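Floor lamp base on prefinished maple – felt, rubber or nothing?
Last updated: 7th May

rkulkarni
We had prefinished maple put down in the front room in August and I'm trying not to wreck it. The one thing I keep going back and forth on is the floor lamp. It's a Grudari with a heavy round base, no feet, and it gets moved between the armchair and the desk most days. What are people putting under theirs? The installer left us a sheet that says "felt under all furniture" and that was all the help we got.

wael_s
Felt. The stick-on sheet kind, cut to the size of the base. Don't bother with the small dots, they slide off the first time you drag it.

Giltberg
I'd go the other way. Felt picks up grit, and then you are dragging sandpaper around. I use a thin cork disc. It's been under my lamp for 4 years and the finish is fine.

wael_s
Cork picks up grit too. Either way you have to turn it over and wipe it. I do mine when I vacuum.

ylva h
Whatever you pick, stay away from black rubber. I had a rubber ring under a plant stand and it left a yellow mark that would not come off. The flooring company told me it was the rubber reacting with the finish and they don't cover it.

rkulkarni
Good to know. The lamp came with a rubber ring already glued on, so I guess that comes off first. Any tips? It's really stuck.

ylva h
Hair dryer on low, then peel slowly. The leftover glue came off mine with mineral spirits on a rag. Do it outside, and let the base air out before it goes back on the floor.

Essam Erraji
I'd leave the ring alone and put the lamp on a small rug. Less work. My finish is an oil, though, so maybe it behaves differently.

Giltberg
A rug makes a tall lamp lean. Mine did, the edge of the rug was under half of the base. The base needs to sit flat.

Essam Erraji
Then use a bigger rug.

samah_l
Mine is the same sort of lamp, on pale boards as well. These are the steps I went through:

1. Unplug it and lay it down on a blanket.

2. Clean the underside of the base and let it dry.

3. Trace the base on the back of the felt and cut just inside the line so nothing sticks out. Mine is a flat black disc with a slightly rounded edge, and I didn't want felt showing past it. 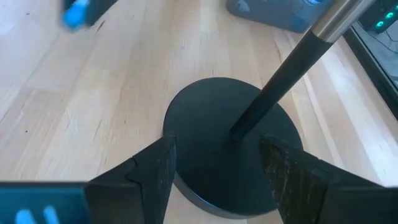
4. Press the felt on and leave the lamp lying down overnight.

5. Stand it up and check that the pole is straight. If it leans, tighten the nut under the base before you blame the felt.

And when you move it, lift it by the lower part of the pole – don't walk it across on its edge.

wael_s
Step 5 should be before step 4. You can't get at the nut once the felt is on.

samah_l
Fair point. I cut a hole in mine for it, forgot to say.

rkulkarni
Thanks all. Going with felt. Plustora has sheets in packs of 2, so I'll have a spare.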